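Suche Suchbegriff eingeben Los

Leim, Kreide, Geduld: Sprechnotizen zum Vortrag über Malgründe
Malmittelabend Vireck, Mittwoch, großer Saal
Karlijn Bakker

(Langsam anfangen. Die Hälfte sucht noch einen Platz, die andere Hälfte sucht den Kaffee.)

Guten Abend. Ich rede heute über das, was unter der Farbe liegt und was man nach getaner Arbeit nie wieder sieht, sofern man es richtig gemacht hat. Wer es falsch gemacht hat, sieht es nach dem ersten Winter.

Kurz zu mir: Ich grundiere seit vielen Jahren Tafeln und Leinwände, meistens für andere Leute. Das ist ein Beruf, in dem man selten auf Vernissagen erwähnt wird. Man wird angerufen, wenn etwas abblättert.

(Tafel mit den Rissen herumgeben. Wieder einsammeln! Letztes Mal war sie weg.)

Die herumgehende Tafel stammt von mir. Kreidegrund, Hautleim, Pappelsperrholz, und ein Wochenende, an dem ich fertig werden wollte. Der Leim war zu stark, jede Schicht hat an der darunter gezogen, und am Ende hatte ich ein Netz aus Haarrissen, für das man im Dekorationsbedarf Geld bezahlt.

Also, erstens: Leim. Granulat oder Tafeln, kalt einweichen, über Nacht quellen lassen, dann im Wasserbad lösen. Bei mir steht das Thermometer auf rund 61 Grad, und da fängt es schon an, mir zu warm zu werden. Kochender Leim verliert Klebkraft und riecht, als hätte sich im Keller jemand zur Ruhe gelegt. Luuk Meijer wird gleich von hinten rufen, er habe Leim schon immer gekocht. Seine Bilder hängen ja auch noch. Manche.

(Pause für Luuk.)

Die Probe mit dem Finger: abgekühlter Leim soll zittern wie ein weicher Pudding und beim Eindrücken unregelmäßig aufreißen. Ist er glatt und fest wie Gummi, Wasser dazu. Ist er Suppe, war es zu viel Wasser, und dann hilft nur frisch gequollener Leim. 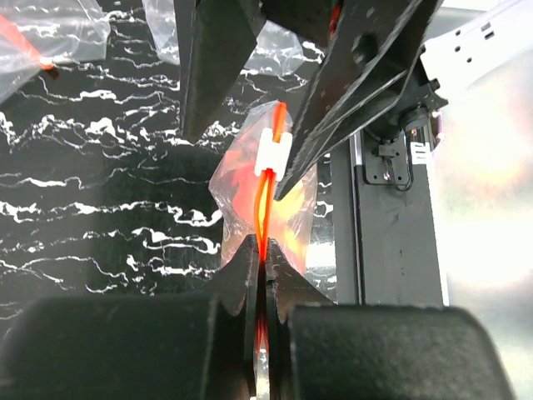
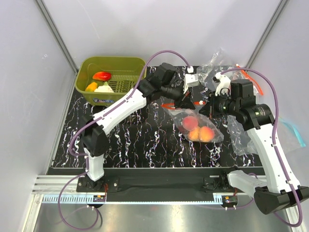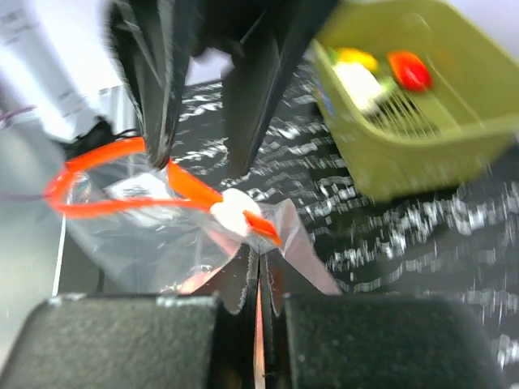 Rubrik: Malgründe und Bindemittel

Zweitens: Füllstoff. Champagnerkreide, Bologneser Kreide, Gips, Marmormehl. Darüber kann man sich Freundschaften verderben. Champagnerkreide ist weich und lässt sich gut schleifen, Marmormehl gibt Zahn, und Bologneser Kreide ist, entgegen dem Namen, Gips. Das steht auf den Tüten meist in einer Schriftgröße, die den Einkauf beschleunigen soll.

Ich siebe die Kreide in den warmen Leim und lasse sie von selbst absinken. Rühren erst danach, und zwar langsam. Wer den Schneebesen nimmt, bekommt Luftblasen, und jede Blase wird später ein Nadelloch. Für die große Tafel, die Sie nachher sehen, habe ich 756 Gramm Kreide verbraucht. Die Zahl steht so genau in meinem Heft, weil an dem Tag die Tüte leer war.

(Falls nach Titanweiß gefragt wird: ja, ein kleiner Anteil, deckt besser. Nicht in die Pigmentdebatte ziehen lassen.)

Drittens: Auftrag. Die erste Schicht dünn und heiß einstupfen, die weiteren kreuzweise streichen. Jede soll matt werden, bevor die nächste kommt, aber nicht tagelang liegen. Und bitte kein Föhn. Ich weiß, dass Sie einen haben.

Auf Leinwand gehört ein reiner Kreidegrund übrigens nicht, sobald sie gerollt oder auch nur herumgetragen wird. Er ist spröde. Für Leinen nehme ich einen Halbkreidegrund, also mit etwas Leinölfirnis emulgiert, oder gleich einen Ölgrund. Der Ölgrund braucht Monate. Anouk Meijer hat ihren im Dezember aufgetragen und fragt seither regelmäßig, ob man schon drauf darf. Nein.

(Blick zu Anouk. Freundlich.)

Zum Leinen: Ich benutze das mittelfeine von Ornberg, unbehandelt. Das von Vanhove ist dichter und gleichmäßiger, hat mir aber zu wenig Widerstand. Llinos Gwilliam sieht das genau andersherum und malt besser als ich, also fragen Sie in der Pause lieber sie.

Schleifen: Körnung langsam steigern, trocken, mit Maske. Wer polieren möchte wie für eine Vergoldung, kann zum Schluss mit einem feuchten Leinenballen abreiben. Danach saugt der Grund weniger, und die Farbe steht anders. Probestück machen. Ich sage das jedes Jahr, und jedes Jahr erreichen mich E-Mails mit dem Betreff »Probestück wäre gut gewesen«.

(Wenn die Zeit knapp wird: den Teil über Acrylgesso streichen. Wenn sie nicht knapp wird: auch.)

Fragen jetzt, danach liegen vorn am Tisch Muster zum Anfassen. Der Topf daneben ist heißer Leim. Den bitte nicht anfassen.

Weitere Beiträge
Luuk Verbeke: Firnis abnehmen, ohne das Bild mitzunehmen
Llinos Gwilliam: Leinen spannen bei feuchtem Wetter
Silberstift auf Kreidegrund, Teil 2
Werkstattbesuch bei der Farbmühle Bredon

Kontakt | © Malmittelabend Vireck | Nach oben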